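Home > Kitchens and Baths > Countertops

Topic: White quartz with waterfall side, would you do it again?

lenuta_u
Hello all. We are planning a small island for our kitchen in Gronness and I would like to hear from people who have lived with white quartz for some years. My husband wants one waterfall side, the stone going down to the floor. The shop in Clurnbridge gave us a price of 2500 with the side and 2000 without it. Cutting and delivery are in both prices, the sink hole is extra. I cook every day, and there is turmeric and beet in my house all the time. Is the side worth it, or is it only for looks?
Lenuța Ursu

mapleandmortar
Only for looks. Sorry! I had one in my last house and the dog ran into the bottom corner so many times that I put a towel there. Spend the 500 on deeper drawers.

grecu_tiles
I am a tile man, not a stone man, but I have stood in many kitchens while the stone people were working. Two questions you should ask the shop before you pay anything:
1. Is the corner a miter joint, or does the top simply sit on the side piece? With a miter you get a cleaner corner, but the edge is sharper and can chip.
2. Is your floor level where the side comes down? If it is not, they must cut the side to follow it, or you will have a gap and a line of silicone. On old floors I have seen a gap so big that a coin could stand in it.

lenuta_u
Thank you, Grecu. The floor is not level, I know this from the washing machine. I will ask about the joint.

hollis_pen
I disagree with maple. A plain end panel in painted wood looked tired after two years in our house, from shoes and the vacuum. Stone does not. Ours has a rounded front corner and so far it has no chips, with two boys.

mapleandmortar
Boys are softer than a Labrador.

norrby77
I will answer the original question, because we chose this in August, after a lot of thinking. English is my third language, so please be patient with me.

We took a white with small gray flecks. My wife was afraid that it would look like a hospital. In the samples the flecks were almost not visible, and on the full slab they make the surface calmer, I think - crumbs hide in it very well, which can be good or bad. The edge is thick and square, and the side goes down to the floor on the left.

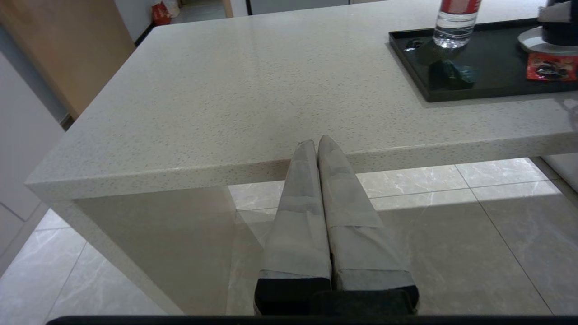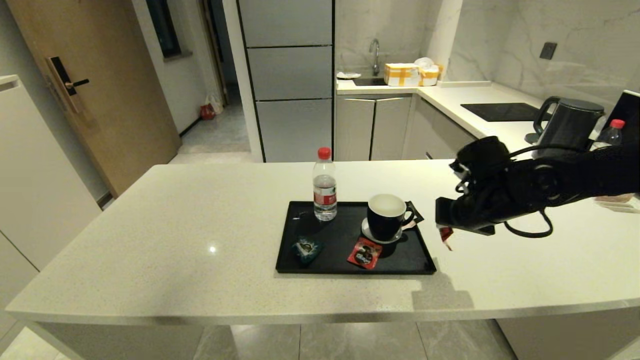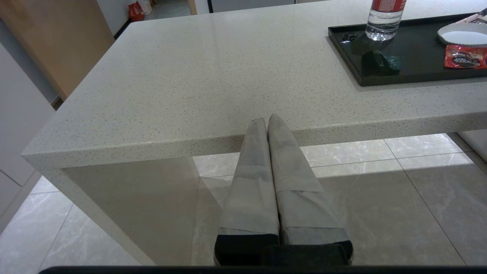 About stains: coffee, no problem if I wipe it the same day. Turmeric left a yellow shadow one time, and it took me two evenings with baking soda paste to make it go away. I do not use bleach, because our installer told us not to. Hot pans I never put directly on it. There is always a board next to the stove.

What I would change is the overhang. We made it 300 mm, and my knees say it should be more. If you want to sit at the island for a whole meal, please try it first with a piece of cardboard on a table.

hollis_pen
Seconding the cardboard. Our overhang is fine for breakfast and bad for homework.

quarryside
Not to spoil the party, but has anybody looked at granite? I paid less for a light granite from the yard in Irnbridge, and I do put hot pans on it. Sealing takes me one hour a year.

norrby77
We looked. It is a good stone and I respect your choice. But every light granite we saw had large brown spots, and my wife said no before I finished the sentence.

grecu_tiles
Quarryside, one hour a year is true for you. Most of my customers never seal anything, and then they call me about the oil marks.

lenuta_u
This helps a lot. One more question for norrby77. Does the polished surface disturb you when the light is strong? Our window is on the south side.

norrby77
In the morning there is some shine, yes. It does not disturb me, but you see each place where the cloth was too wet. I dry it with a second cloth. Maybe ask for a matte sample and put fingerprints on it with olive oil, then compare. A matte one that we tried at the shop kept the fingerprints much longer.

mapleandmortar
OK, the olive oil test is smart. I still say drawers.

lenuta_u
I went back to the shop today at lunch. It is a miter joint, and they will come to measure the floor before they cut. They have 18 whites! I took home two samples, one polished and one matte, and tonight they both get turmeric. I will write what happens.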